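Lotgate Living Room Notes: coffee table litter

README, revised November

Contents

These notes cover one household task: clearing small litter from a coffee table into a lined wastebasket. They hold the task wording, the item vocabulary and the labeling rules. Kitchen and hallway tasks are kept separately under Durari.

Room vocabulary

table: the dark brown wooden coffee table. Glossy top. Use "table" alone; side tables are always "side table".
sofa: the three-seat piece behind the table, damask upholstery.
armchair: any matching seat at the sides of the room. "Loveseat" was dropped as a label after annotators split on it.
bin: the small black wastebasket. "Trash bin" and "wastebasket" are accepted as synonyms.
liner: the plastic bag in the bin. Label separately from the bin.

Litter vocabulary

paper: crumpled paper or tissue, any size. Color is a free-text field.
wrapper: crumpled packaging. If paper and wrapper cannot be told apart, use "paper".
cup: small cylindrical cups and containers, upright or on their side.

Task wording

"Put the trash from the table in the bin." Up to 30 words of free text may follow. Decorative items, cushions and throws are never litter.

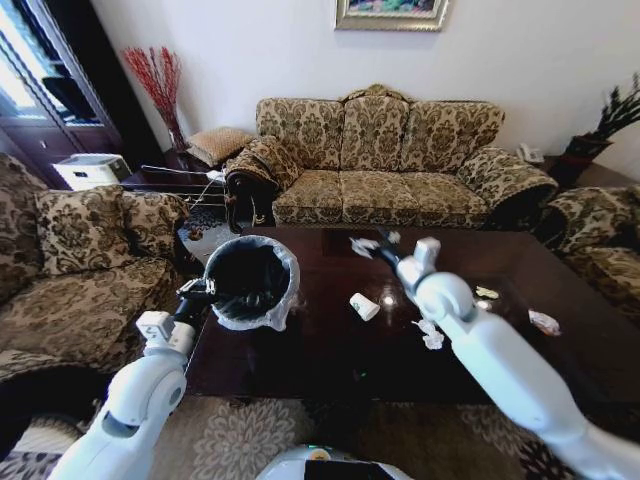 Room and bin, with the sofa behind the coffee table in all three views.

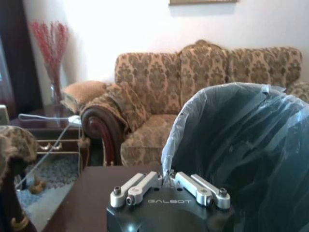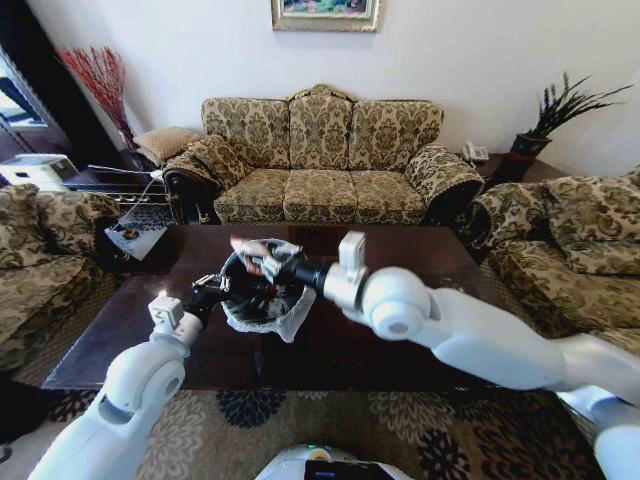
Mwajuma Kaijage objected to the liner rule: a bag folded over the rim hides most of the edge on a small bin, and two labels for one outline double the work. She would keep "liner" only where the bag has come away from the bin.

The rule stands for this revision. Where the rim is hidden, draw the bin to its visible outline and mark the rim as "covered" – do not guess at its position. Earlier notes under the Urquijo wording used "bag" for the same thing and can be read as "liner".

Known gaps

Reflections on the tabletop have been labeled as paper in 7 entries. Corrections are pending.
No rule yet for litter on the rug.
Throws and loose cushions share one label – to be split.

Contact

Beverley Horrocks, vocabulary and corrections. Send entry numbers with the old and new label on one line.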